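Projects > Household > indley-repair-log > README.md

# Indley Repair Log

A table of small household and workshop repairs, kept by the members of the Indley repair evenings. Each row is one item brought in on one evening, with what was wrong, what was tried and how it left. The data is in plain CSV and can be opened in any spreadsheet.

Last revised 4 December 2025.

## What is in the folder

- `repairs.csv`: the main table, 1525 rows
- `faults.csv`: the list of fault codes, 35 of them, each with a short definition
- `evenings.csv`: one row per evening, 80 rows
- `spellings.csv`: a look-up from what people wrote to what we settled on
- `CHANGES.txt`: what changed between versions
- `LICENCE.txt`

There is no database and no script you have to run. `repairs.csv` joins to `faults.csv` on `fault_code` and to `evenings.csv` on `evening_id`.

## Where the records come from

The evenings are held in Indley, with a smaller session at Garno in the winter. People bring in something broken, fill in the top half of a paper slip and sit down with whoever is free. The repairer fills in the bottom half. Slips go in a box file and are typed up later.

The slip has changed once. Version 1 had a single box headed "Problem", which people used for the symptom, the cause, or the story of how it got dropped. Version 2 splits this into "What it does wrong" and "What we found". The column `slip_version` tells you which one a row came from. In version 1 rows, `symptom` holds whatever was in the Problem box and `cause` was filled in by the person typing, only where the slip made it plain. If you are comparing causes, use version 2 rows only.

## Columns in repairs.csv

**item_id**
A number, unique to the row. Not in date order. Gaps are slips that were entered twice and had one copy removed.

**evening_id**
Matches `evenings.csv`.

**site**
`indley` or `garno`.

**item**
The kind of thing, in lower case: toaster, lamp, table clock, garden shears. We use the everyday word. A "standard lamp" and a "desk lamp" are both `lamp`, and the difference is in `notes` if anybody wrote it down.

**make**
As written on the slip, then tidied with `spellings.csv`. Blank in many rows. Older items often have no name left on them.

**age_band**
`under_2`, `2_to_10`, `over_10` or `unknown`. This is the owner's guess. An item of exactly two years goes in `2_to_10`.

**symptom**
Free text, what the owner said it did or didn't do.

**cause**
Free text, what the repairer found.

**fault_code**
One code only. Where an item had two faults, the code is for the one that stopped it working, and the other is in `notes`.

**result**
`fixed`, `part_fixed`, `advice`, `not_fixed` or `taken_away`. See below.

**minutes**
Time at the bench, to the nearest five. Blank on most version 1 rows.

**parts**
What was fitted, if anything. Fuses, screws and glue are not always recorded.

**notes**
Anything else. Names, phone numbers and addresses have been taken out.

## The result column

This is the column people ask about most.

`fixed` means it worked when it left the bench. We do not follow items home. A few came back with the same fault, and those are new rows with `returned` at the start of the notes.

`part_fixed` is for things that do their main job but still have something wrong. A radio that plays but has a dead dial light goes here.

`advice` covers items where nothing was repaired but the owner was told what to buy or who to see. It also covers items that had nothing wrong with them, of which there are a fair number, mostly vacuum cleaners with a full bag or a blocked hose.

`not_fixed` needs no explaining.

`taken_away` means a repairer took it home to finish. The slip should have been updated afterwards and often wasn't. Treat these rows as unknown.

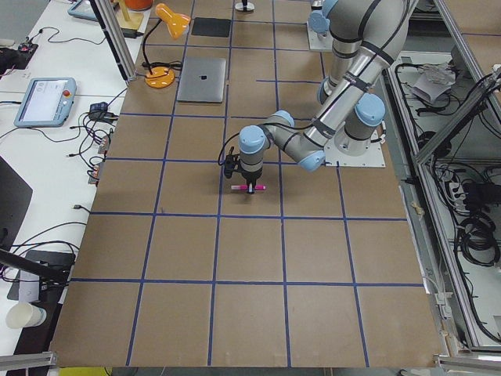
If you want a single success rate, please say how you treated `part_fixed` and `advice`. The figure moves a good deal depending on which side you put them. Our own yearly summary leaves out `advice` and `taken_away` altogether and counts `part_fixed` as a success, which is the generous way of doing it.

## Fault codes

The codes are short words with an underscore where needed, such as `flex`, `fuse`, `switch`, `belt`, `seam`, `dry_joint`, `loose_screw`. They were made up as we went along and then gone over in one sitting in January. Some points to watch:

- `flex` is for damage along the cable. Damage inside the plug is `plug`.
- `motor` was overused early on. It was sometimes put down for anything that ought to spin and didn't. We went back through these and moved the ones where the notes pointed to a belt or a brush.
- `zip` includes sliders, teeth and torn tape.
- `wear` is for blades, bearings and soles that are simply used up.
- `unknown` means the repairer looked and could not find it. Blank means nobody wrote anything.

## Spelling and names

Makes were spelt in every possible way. The look-up file sorts out the common ones. Kilon appears on the slips as Kylon, Killon and once as Kiln, and all of those now read `Kilon`. Yoshida is usually right, though sewing machines under that name were sometimes logged with the model in the make column. We moved the model to `notes` where we could tell.

Original spellings are not kept in the main table. They are in `spellings.csv`, which has one row per variant.

## Known gaps

Garno is thin. The sessions there are shorter and there is less sewing, so textiles look rarer than they would be if both sites ran the same way.

Large items are missing. We ask people to bring only what they can carry, so there are no washing machines, cookers or fridges. Don't use the table to say anything about those.

Gas, microwave ovens and anything with a damaged lithium battery are turned away at the door. There is no slip for an item that was turned away.

Two evenings have no bicycle rows although bicycles were certainly mended. The slips for the yard were rained on and could not be read.

The `minutes` column starts when the repairer sits down with the item. Queueing is not counted. One item left soaking in penetrating oil while another was worked on has the full time against it.

People choose what to bring. The table shows what people in and near Indley thought was worth an evening, and it won't tell you how often a given make breaks. A make that appears a lot may just be a make that a lot of people own.

## Things to know before opening the file

The text is UTF-8. Dates in `evenings.csv` are year first. Some spreadsheet programs will turn `2_to_10` into something odd if you split columns on the underscore, so don't.

Notes sometimes contain commas and are wrapped in double quotes. Inches are written out as a word so as not to upset this.

Blank means not recorded. We don't use zero, a dash or "n/a" for missing values. If you find one, it is a typing slip and we would like to hear of it.

## Using the data

You may copy, change and republish the table, including for paid work, as long as you say where it came from. "Indley Repair Log" and the version number is enough. If you add columns, please don't reuse our names for them with a different meaning. One copy going about has `age_band` filled in with the age of the owner.

Please don't try to work out who brought what. It is a small place and some items are unusual.

## Corrections

Send corrections as a list of `item_id`, column, and what it should say. There is no need to send the whole file back. Corrections are checked against the paper slip where we still have it, and noted in `CHANGES.txt`.

We don't alter `result` after the fact, even when an owner writes to say that the kettle has gone again. That goes in `notes` with the word `later` in front.

## Changes in this version

- Split `plug` from `flex` throughout.
- Rechecked all `motor` rows.
- Added `site` as its own column. It used to be the first letter of `evening_id`.
- Removed duplicate slips from the first winter at Garno.
- Changed "hoover" to `vacuum cleaner` in `item`. It is left alone in the free text.
- Fixed the quoting on a row about a cuckoo clock that had been pushing everything after it one column to the right.

## Still to do

The sewing rows need a second look, as `seam` and `tear` were used for the same thing by different people. The version 1 rows could have their causes filled in more fully if someone sat down with the box file. We would also like a column for whether the owner did the repair themselves with help, which the slip asks and the table leaves out.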